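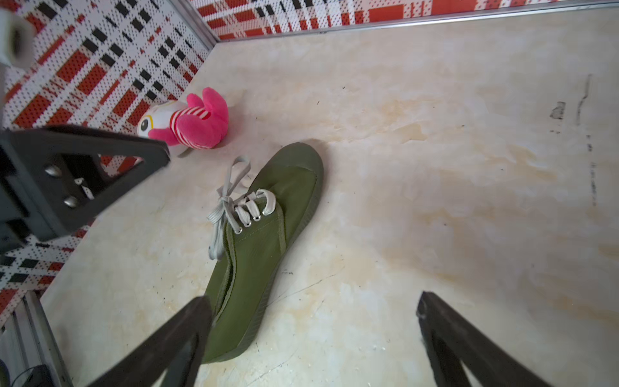

4.2 Gripper Comparison on Deformable Household Items

Figure 3. View from the wrist camera with the angular, open-frame fingers fitted. The workspace holds a laced canvas sneaker and a small stuffed toy.

The second set of trials compared two end effectors on the same arm, with the same wrist camera and the same controller settings. The first was the Gesell hand, whose fingers have a hollow triangular frame and are meant to bend around an object on contact. The second was the Rurnia parallel gripper, a stiff two-jaw unit with flat rubber pads. Both were driven by the grasp planner described in Section 3, which was trained before either gripper was selected and was not adjusted between them.

Objects were chosen to cover a range of stiffness within a single item. A canvas shoe is a useful case. The sole and toe cap resist pressure, the upper gives way, and the laces move freely and may be caught by a finger that closes from the side. In the arrangement in Figure 3, the laces are tied in a loose bow that lies to one side of the shoe, and the planner must decide whether to approach across the bow or from the opposite side. Plush items present a different problem, as their outline changes once they are touched and a grasp point computed before contact may no longer be valid.

The object set contained 18 items. Each was placed in the enclosure by an operator, who followed a printed list of positions and orientations. The enclosure walls carry a printed pattern of red, black, and white, and the floor panel has a pale marble-like finish. These surfaces were kept for both grippers so that any effect of the background on segmentation would apply equally to the two conditions. Lighting was left at the level used for the calibration runs.

In total, 3519 grasps were attempted. Of these, 3252 were retained for analysis. The remainder were removed when the arm reported a joint fault, when the camera stream dropped during the approach, or when the operator had placed the wrong item. Removal was decided from the log alone, before the outcome of the grasp was read. A grasp was scored as successful if the object was lifted clear of the floor and held until the arm reached the transfer pose. Closing force was limited to the same value for both grippers.

The Gesell hand performed better on footwear and on plush items. Its most frequent failure on shoes was a finger passing under a lace loop, after which the shoe was lifted at an angle and slipped during transfer. The Rurnia gripper rarely caught the laces but often closed on the collar of the shoe, where the canvas folded and the pads lost contact. On rigid items the difference between the two was small, and we do not consider it meaningful given the variation between sessions.

Camera placement affected both conditions. Because the fingers of the Gesell hand extend well into the camera view, part of the object is hidden during the final approach. We tested a mask that excludes the finger regions from the planner input. The mask reduced false contact predictions near the fingertips and added some 300 milliseconds to each planning cycle. It was left enabled for all results reported in Section 5.

Trials were run by Shalini Dixit and Khoa Ngô, who alternated as operator so that each gripper was tested by both. Differences between operators are reported together with the results for each item.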